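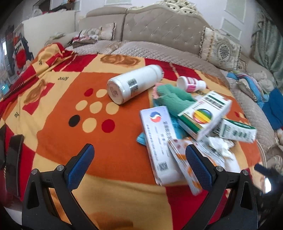

Finished Size Is the Wrong Number to Print on a Blanket

Home Bedding Kitchen Repairs Opinion Archive

Tue 23 January
By the Bedding Editor, Skanden Household Review

A blanket label carries a fiber content, a country of origin, a set of care symbols and usually a size. The first three describe the thing for as long as it exists. The size describes it for one day, the day it left the cutting table. After the first wash the number is wrong, and the buyer has no way to know by how much.

I think the size printed on bedding should be the size after washing. The rule would cover blankets, bedspreads, duvet covers and flat sheets, and it would state the number of washes next to the measurement. It would cost the makers very little, and it would end a type of return that stores now treat as a fact of nature.

Consider how a bedspread is bought. A person measures the mattress, adds the depth twice for the drop on each side, adds an allowance for the pillow end, and looks for a product at or above the result. The arithmetic is simple and most people do it correctly. Then they order a spread sold as 200 centimeters wide, wash it as the label instructs, and the drop is short on one side or short on both. They conclude that they measured badly. They measured the mattress correctly and were given the wrong figure for the cloth.

Woven cotton shrinks mainly along the warp. The yarns are held under tension on the loom and again during finishing, and the first few wet cycles let that tension go. Knits behave differently and tend to lose length while gaining a little width. Acrylic and polyester fleece hold their dimensions well in cool water and can distort in a hot dryer. None of this is news to a mill. Finishing plants test for it routinely, and the result sits in a file as a percentage. The percentage is already known at the point where the label is printed. It is left off.

The usual objection is that washing conditions vary. A household with a front-loading machine and a drying rack will get a different result from one with an old top-loader and a dryer that only runs hot. This is true, and it is a good argument for naming the conditions. Light bulbs are rated under stated conditions. So are paint coverage and battery life. A number with its conditions attached is useful even to people who depart from them, since they at least know which direction they are departing in.

The second objection concerns preshrunk goods. Sevov has sold a preshrunk line for several years and prints the word in large type on the band. I have no quarrel with the process. My quarrel is with the word, which has no number behind it. A fabric that has been through one relaxation cycle may still move by 2 percent, and on a wide bedspread that is enough to expose the edge of the box spring. If the maker knows the residual figure, it should be on the band. If the maker does not know it, the word should come off.

Price does not solve the problem. The Tran cotton spread costs $359, and its label gives one width and one length with no note on when they were taken. The store page repeats the same two numbers. The customer service line, when asked whether these were measured before or after laundering, replied that the product "meets standard tolerances" and did not say which standard. A cheaper spread from Vemow has exactly the same omission, though Vemow does at least advise buying one size up. Advice of that kind is an admission in the wrong place. The maker is asking the buyer to correct for an error the maker has measured.

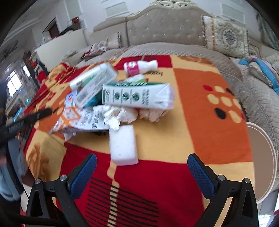 A blanket in use as a cover on a low round table or ottoman, with a sponge, tissues and a long printed box on top.

Bedding also gets used away from beds. Blankets go over tables, over sofas, over storage chests, and in many homes they get washed more often there than they would in a bedroom. A cloth that covers a low surface has to reach a certain point on all sides, and the tolerance is smaller than it is on a mattress, where a few centimeters can be tucked out of sight. Anyone buying for that purpose depends on the printed dimension even more than the person buying for a bed.

A workable label would need one extra line. It would give width and length as cut, width and length after a stated number of cycles, the water temperature, and the drying method. I would suggest three cycles for woven cotton, which is where most of the early movement happens. For wool and wool blends I would want a separate line for the method, given that hand washing and a gentle machine cycle do not produce the same cloth. For contract goods, the kind bought by small hotels, a second reading after 30 cycles would be worth having, though I would not insist on it for retail.

The test itself is not exotic. A sample is marked with a pair of bench marks at a known distance, conditioned in still air, washed, dried, conditioned again and remeasured. The skill lies in laying the sample flat without stretching it. A competent technician can run a batch in parallel, and the machines are already in the building.

There is a weaker version of the rule that I would accept as a start. Makers could keep the current size on the front of the package and add a single shrinkage percentage, by direction, to the sewn label. Buyers would then have to do the subtraction themselves, which is a nuisance, but they already do the addition for the drop. Stores that sell online could do the subtraction for them and show both figures.

In November I asked the buying office of a regional chain why it did not require this from suppliers. The answer was that customers had not asked for it. Customers are not likely to ask for a figure they do not know exists. They return the bedspread and tick the box marked "wrong size," and the return is filed as a customer error. The chain could begin by changing the wording on that form to separate goods returned unwashed from goods returned after washing.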